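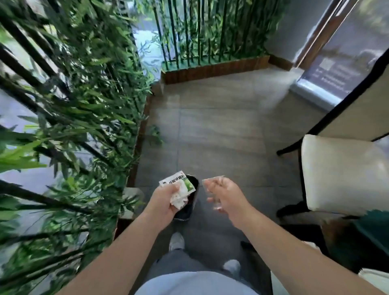 Visits > Gardens and houses > Flaltden open day
Search reports
Enter a word or place

Flaltden open day, a report

May 31, 2018

The bus from Postville leaves you at the bottom of the hill, and from there you walk up for 12 minutes between stone walls. I had wanted to see Flaltden for a long time. It is an old house with a herb garden and a drying loft, and the owners open it only two times in a year, once in spring and once in September. On the other days you can see only the gate.

The oldest part was built in 1789, as it is cut in the stone over the kitchen door. The family Gunnlaugsson bought the place much later and put the new rooms at the back, and it is these rooms that most visitors come for. The tea room is there, the small shop, and between them the bamboo passage.

I must say something about this passage, for it was the part I liked most. It is narrow, with big gray tiles on the floor, and the bamboo grows along it very close together. The stalks are thin and dark and they do not stand straight, they lean over you a little when you pass. Some leaves are very bright green, almost like lime, and others are much darker. Two people can meet there, but one must turn the shoulder. The light comes in from the far end and the tiles shine softly. I went through it four times, and only the first time was necessary.

A member of the house told us that the bamboo is watered early in the morning, before the doors open, and that the tiles are swept after this. Still, a leaf falls now and then. I found it pleasant that they don't run after every leaf with a broom.

The tour itself takes place in groups of 18 persons. Our group began in the drying loft, where the herbs hang from lines under the roof. The smell is strong, first like hay and then more bitter, and it stays in your clothes. I noticed it again in the evening at home, when I hung up my jacket. We were shown how the bundles are tied, with a knot that becomes tighter when the stems dry and get thinner. We could try it also. My bundle fell down, but the second one held.

After the loft comes the mixing room. Here the old scales are on a long table, and you may weigh your own portion for a tea. The guide spoke quickly, and with the names of the plants I had some difficulty, because in my language many of them are called after saints or animals. She was patient and wrote two of them down for me. In this room there is also a collection of remedies from other countries, which a firm named Farard has lent to the house until September. These were behind glass, with a short text for each. I would have wished for more light to read them.

Then one is free. Most people go to the tea room, where you can drink what you have mixed. Mine was too strong on fennel, but I drank it all.

Now a practical matter which I think is worth some lines. Many visitors bring their own small things in their pockets, as I also do - a sachet of medicine, tissues, a sweet in its wrapper - and in many houses you carry the rubbish home again, since there is no place for it. At Flaltden a small black bin stands on the floor of the bamboo passage. It is a low one and you have to bend a bit, but it is in a good place, and you can have your hands empty before you go into the shop. In the loft and in the mixing room it is not allowed to eat or to open anything, and the guide will say this to you at the start.

The shop is one room with shelves up to the ceiling. I bought a bag of lime blossom and a packet of seeds. The prices are fair, but they take only cash, and the nearest machine is back in Postville. I saw one couple put their things on the shelf again because of that, so please think of it before you take the bus.

Some more remarks for those who want to go. Wear flat shoes, for the stairs to the loft are steep and more like a ladder. The passage and the tea room are on one level and can be reached from the yard without steps. Dogs must wait outside, where there is shade and a bowl of water. The toilets are behind the stable, and the sign for them is small.

The last bus down goes before the house closes, so I had to leave the tea room earlier than I wanted. The places for September can be reserved by post or at the shop counter. I have put my name on the list already, and this time I will ask for the morning group.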